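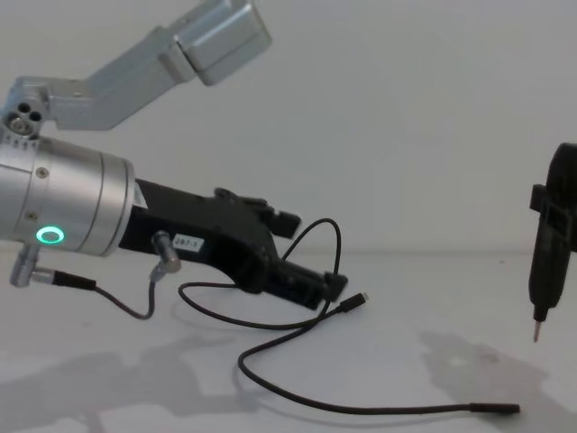 Is a more expensive gripper worth it for a small shop? Rarely in the first year, says the engineer who ran the gripper comparison at Sipos, and he would like the people selling them to say so too.

He has spent the months since January putting two electric grippers through the same set of dull jobs: the Falach, which costs more, and the Climance, which arrived with a thinner manual. Each had to pick up parts, let go of them, and deal with cables.

"The brochure always shows a gripper holding an egg," he says. "We don't make eggs. Give it a thin black USB cable lying any which way on a white table and then let's talk."

Cables were where both of them lost his goodwill. Over 200 tries each, the Falach missed 23 and the Climance missed 63. That sounds like a clear win until he explains that most of the Climance misses came before he changed the fingertips.

"So what did I measure? A gripper, or a pair of rubber pads? I went back and forth on that and I still don't have an answer I like."

He is no kinder to his own test. The cable was put down by hand every time, and he admits that after a long afternoon it tended to land in the easy spots. A colleague offered to set it down for him and was, he says, much meaner about it.

The controller bothers him more than either gripper. Pelima, the software his group uses to run the arm, reports a grip as good once the fingers stop moving. "They also stop when they've closed on nothing – or on each other. I have logs full of good grips with no cable in them." He now checks finger width himself before believing any result.

Then there is the gripper's own cable. A loop that hangs free in one pose can pull tight in another, and he lost 3 runs before he gave it more slack. Neither manual mentions it.

Would he buy the Falach? He takes a while over that one. "If somebody else is paying. With my money I'd buy the cheaper one, plus a bag of fingertips, and I'd ask for a trial on my own parts before signing anything."

He has asked both suppliers for exactly that kind of trial on the next round, which will use stiffer cables. One has agreed. The other sent him the brochure again.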